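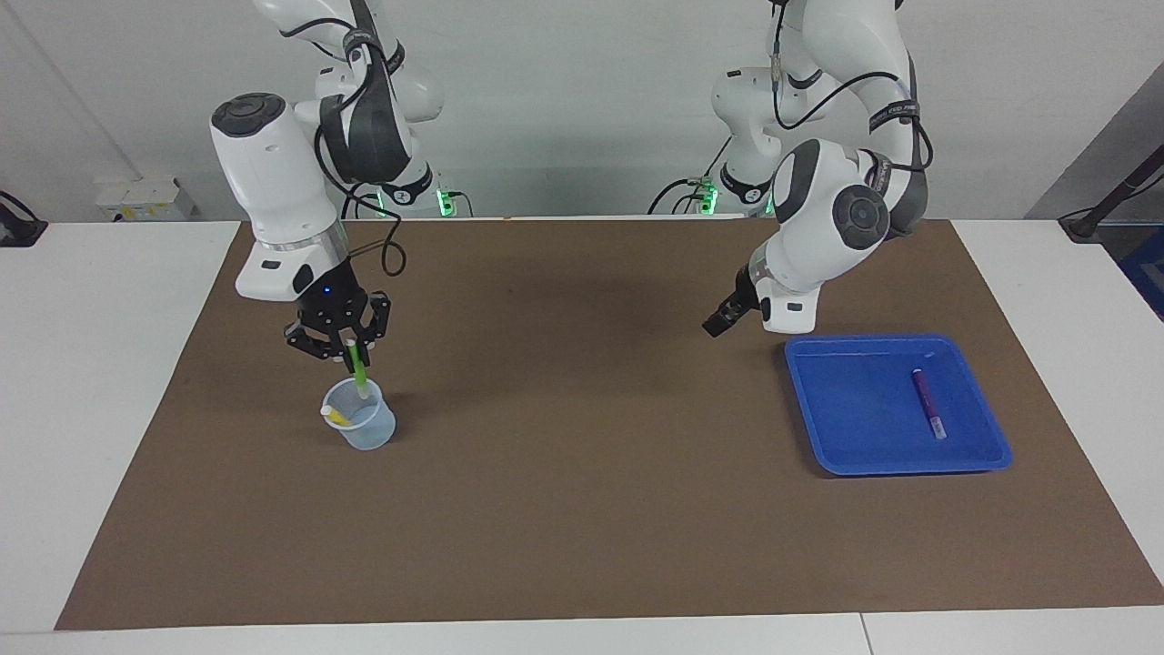

할머니 뼈 해장국은 누구의 뼈인가
메뉴판 번역 이야기, 발표자 노트

슬라이드 1. 제목
마이크 확인. 제목에서 웃음이 나오면 잠깐 기다리고, 안 나오면 바로 넘어간다. 기다렸는데 안 나온 게 지난번이었다.
인사: 메뉴판을 번역하는 사람입니다. 소설 번역하는 분들과 한자리에 서면 제가 제일 먼저 배가 고파집니다. 원고료는 그분들과 비슷하게 적고, 독자 수는 제가 훨씬 많습니다. 다만 제 독자는 글을 읽는 내내 옆 테이블 음식을 쳐다봅니다.

슬라이드 2. 육회
"Six Times". 다들 아시는 예. 길게 하지 말 것.
할 말: 이 오역은 이제 문화재에 가깝습니다. 곰탕은 "Bear Soup", 동태찌개는 "Dynamic Stew". 웃고 넘어가기 좋은 예인데, 이런 건 사실 위험하지 않습니다. 손님이 틀렸다는 걸 바로 알거든요. 곰을 기대하고 들어왔다가 환불을 요구한 손님은 아직 못 봤습니다.
오늘 할 얘기는 멀쩡해 보이는데 틀린 번역입니다.

슬라이드 3. 멀쩡한 오역
화면: 된장찌개 / "Miso Soup"
손님은 작은 그릇에 담긴 맑은 국을 생각하고 시킵니다. 뚝배기가 끓으면서 나옵니다. 입천장은 번역가가 책임지지 않습니다.
화면: 막걸리 / "Rice Wine"
와인잔을 달라는 손님이 생깁니다. 사장님은 손님 탓을 하고, 손님은 나라 탓을 합니다.
(시간 있으면) 전을 "Pancake"로 옮긴 집에서 메이플 시럽을 찾던 가족 이야기. 사장님이 물엿을 내주셨고 반응은 좋았습니다. 이게 이 업계의 성공 사례입니다.

슬라이드 4. 첫 일감
Karko라는 식당 체인. 본사에서 엑셀 파일이 왔는데 항목이 1207줄이었다. 식당 메뉴가 그렇게 많을 리가 있나 했더니 지점마다 공깃밥을 따로 적어 둔 것이었다. "공기밥", "공깃밥", "밥 추가", "밥추가(공기)", 그리고 아무 설명 없이 "공기".
"공기"를 앞서 작업한 분이 "Air"로 옮겨 두셨습니다. 천 원이었습니다. 산지 표시는 국내산.
여기서 쉬고 물 마시기.
교훈 비슷한 것: 메뉴판 번역의 절반은 한국어를 한국어로 옮기는 일입니다. 원문이 정리가 안 되어 있으면 영어도 정리가 안 됩니다. 그래서 저는 견적서에 "원문 정리" 항목을 따로 넣는데, 열이면 아홉은 그 줄을 지워서 돌려보내십니다.

슬라이드 5. 소리 나는 대로 vs 뜻대로
청중에게 손 들어 보라고 하기: 비빔밥을 Bibimbap으로 쓰는 쪽? Mixed Rice로 쓰는 쪽?
앞쪽이 많을 것이다. 그럼 도리뱅뱅이는요? 하고 물어본다.
제 원칙. 이름은 소리대로 적고 그 아래에 설명을 한 줄 붙인다. 설명에는 주재료와 조리법, 그리고 맵기를 넣는다. "할머니의 손맛이 느껴지는"은 뺀다. 영어로 옮기면 할머니의 손이 재료 쪽으로 이동합니다.
"시원한" 국물은 refreshing도 cold도 아닙니다. 저는 몇 년째 clear-tasting으로 버티고 있고, 만족한 적은 한 번도 없습니다. 더 나은 말을 아시는 분은 끝나고 꼭 와 주세요. 명함은 안 주셔도 됩니다.

슬라이드 6. 스타일 가이드의 나라
영국에 Trerham이라는 작은 읍이 있고, 거기 한식당을 여는 분의 일을 맡은 적이 있다. 중간에 Werner라는 대행사가 꼈다. Werner의 스타일 가이드에는 이런 조항이 있었다.
"음식 설명은 손님의 감정을 환기해야 한다."
순댓국 앞에서 이 조항을 한참 읽었습니다. 환기는 됩니다. 방향을 정할 수가 없을 뿐입니다.
처음 보낸 설명: 선지와 당면을 채운 순대, 돼지 부속, 뽀얀 사골 국물.
Werner가 돌려보낸 설명: 한국 시골 아침의 추억을 담은 따뜻한 한 그릇.
돼지가 사라졌습니다. 종교나 건강 때문에 돼지고기를 못 먹는 분에게 이건 추억으로 끝날 문제가 아닙니다. 이 대목은 농담 섞지 말고 천천히. 재료를 숨기는 번역은 예쁜 번역이어도 돌려보내야 합니다.
결국 두 줄을 다 실었다. 추억 한 줄, 돼지 한 줄. 메뉴판 폭이 모자라서 추억 쪽 글자가 작아졌다. 저는 그 디자이너를 존경합니다.

슬라이드 7. 알레르기 표시
여기는 표를 띄워 놓고 짧게.
새우젓이 들어간 김치: 갑각류. 사장님들이 제일 많이 빠뜨린다. "김치에 무슨 새우가 있어요"라고 하시면 냉장고를 같이 열어 본다.
간장: 대두, 그리고 대개 밀.
육수: 꼭 물어볼 것. 채식 메뉴라고 적힌 잔치국수의 국물은 높은 확률로 멸치다. 멸치는 본인이 채식에 참여하는 줄 모릅니다.
번역가가 요리사에게 이런 걸 왜 묻느냐는 말을 듣는데, 메뉴판을 처음부터 끝까지 읽는 사람이 번역가밖에 없는 가게가 꽤 됩니다.

슬라이드 8. 자동 번역
질문이 나올 테니 먼저 꺼낸다.
Menon이라는 메뉴 번역 프로그램을 한 달 써 봤다. 400개 항목을 넣었더니 커피 한 잔 타는 사이에 끝났다. 커피가 맛이 없었다.
솔직한 평가: 찌개류는 좋았고 나물은 전부 "Seasoned Vegetables"였습니다. 고사리도, 도라지도, 취나물도요. 틀린 말은 아니어서 더 곤란합니다. 반찬이 다섯 가지 나오는데 손님 입장에서는 같은 걸 다섯 번 받는 셈이죠.
그리고 "주물럭". 이건 화면으로만 보여 주고 읽지 않는다.
초벌로 쓰는 건 말리지 않습니다. 저도 씁니다. 다만 그대로 인쇄소에 보내지는 마시고, 그 음식을 먹어 본 사람이 한 번은 읽게 하세요. 읽는 사람에게는 밥을 사 주시고요. 되도록 그 가게가 아닌 곳에서.

슬라이드 9. 가격을 깎는 분들께
"글자 수도 얼마 안 되는데"라는 말씀을 자주 듣는다.
맞습니다. 두 글자짜리가 많습니다. 그런데 그 두 글자가 회, 무침, 전골 중 어디에 속하는지 알아내려고 주방에 전화를 걸고, 주방은 점심 장사 중이고, 저는 오후 세 시에 다시 겁니다. 세 시에는 다들 주무십니다.
여기서 너무 신세 한탄처럼 들리지 않게. 리허설 때 그렇게 들렸다고 한다.

슬라이드 10. 할머니 뼈 해장국
제목으로 돌아온다. 원래 간판은 "할머니 뼈해장국". 띄어쓰기를 어디서 하느냐, 누가 무엇을 수식하느냐의 문제.
앞사람 번역: "Grandmother's Bone Hangover Soup"
제가 고친 번역: "Halmeoni's Haejangguk, spicy pork backbone soup"
사장님께 보여 드렸더니 한참 보시다가 예전 게 손님들이 사진을 더 많이 찍었다고 하셨습니다. 간판은 아직 예전 것입니다. 메뉴판만 바뀌었어요. 밖에서는 할머니 뼈를 팔고 안에서는 돼지 등뼈가 나옵니다.

질의응답
"시원하다" 후보가 나오면 받아 적을 것. 펜 챙기기.
매운맛 단계 표시 질문이 나오면: 고추 그림은 두 개까지만. 세 개부터는 도전으로 받아들이는 손님이 있다.
끝나고 근처 어디서 먹느냐고 물으면 모른다고 한다. 지난번에 추천했다가 다 같이 갔고, 메뉴판을 소리 내어 읽어 달라는 부탁을 받았다.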